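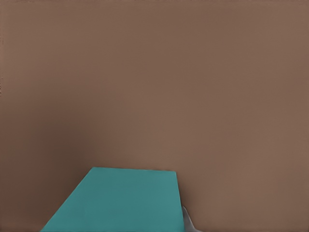
Setting Up and Maintaining the Simulated Gripper Cell
Student project report
Submitted by: Viorica Zupan
Project: Gotavau, Module 3
Date of submission: 6/16/23

1. Purpose

The work set out in this report concerned the simulated version of the Nuchit cell, in which a gripper with two fingers handles a teal block on a plain brown surface. The cell had been left by the previous student group with a set of faults that made it unsuitable for teaching. The task was to return it to a known state, to record its settings and to write a short maintenance routine for later users.

2. State of the cell at handover

The settings file did not match the logbook. The closing width of the fingers had been changed in the file, and no entry had been made. The wrist view had also been moved forward, with the result that the fingers were difficult to judge against the block during the final part of the approach. In 116 stored runs, 18 ended with an error message from the contact solver.

3. Method

All settings were first copied to a separate folder and the cell was then reset to the values supplied with the Bamevow software. Changes were made one at a time. After each change the same sequence was run: approach, close, hold, release. The hold was fixed at 900 simulation steps so that slow slipping would show in the force log.

The wrist view was adjusted last. The position finally adopted keeps both fingertips in view at the bottom when the gripper is open, with the teal cube ahead of the gap between them. The pink object was kept in the layout, as it gives the operator a second item against which to check the approach. 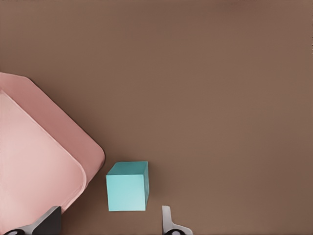
Finger alignment was checked with the gripper open and again with it closed. Where the cube lay nearer to one finger than to the other, the run was not rejected, but the offset was written down. An offset of this kind causes one finger to make contact first and push the cube sideways before the grip is complete. The approach path was corrected in the file and the closing speed was reduced.

4. Results

The solver errors were traced to a friction value entered twice under different names. Once the second entry had been removed, the full test set of 3263 short runs was completed without an error message. Slipping during the hold was still recorded when the approach was made at a steep angle, and this matter remains open.

5. Maintenance routine

The settings file is to be compared with the logbook before each session. Any change is to be entered with the name of the user. The wrist view is to be checked with the fingers open. A copy of the working file is held on the Prunura server in the folder for Module 3.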